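An afternoon at the Trirno open day

My sister had been on at me for months to come along to the Trirno open day, and I am so glad I finally gave in! It was a fair old trek from the station (take the 7 bus if you go, and sit on the left for the river), but there was tea waiting and a very good ginger cake.

The part I liked best was the folding demonstration, done on a bed with a green sheet, much like the one in my own spare room. The grippers are held in the hand, and you work on the clothes with them instead of your fingers. 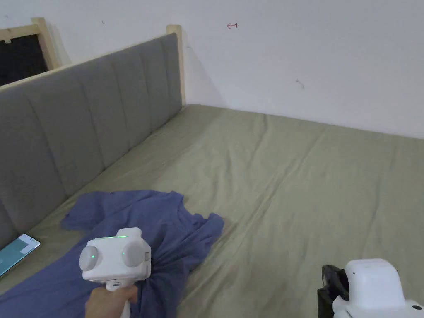
Macario Cárdenas, our guide, was patience itself and answered everything, even my question about fitted sheets (no luck there yet, I'm afraid).

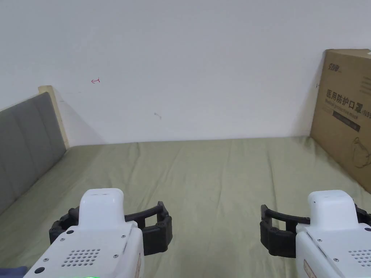 The two grippers over the bed, with the mask box against the wall.

I could have stayed there all day, but my sister wanted to see the Kolev room, so off we went, and then back again for a second look on our way to the cake.

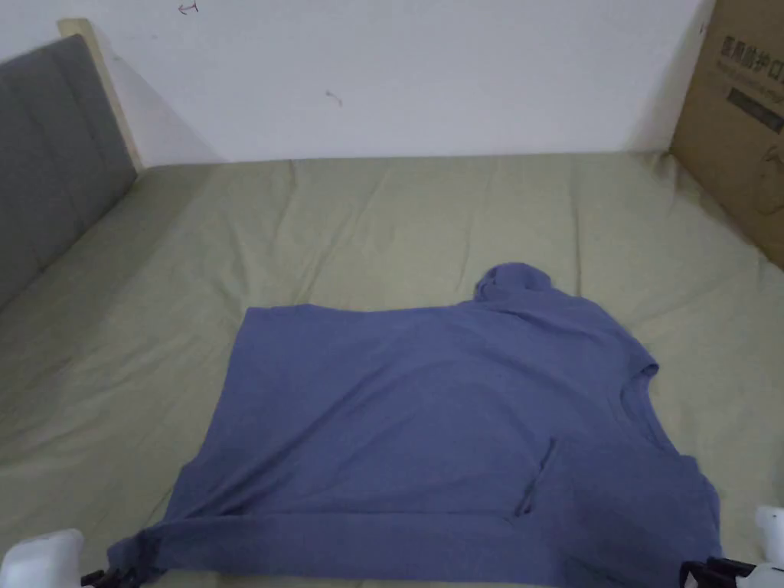

A hooded sweatshirt on the green sheet, grippers at the hem.

They are opening again in June, and entry is free, though parking costs 2 pounds and the machine only takes coins.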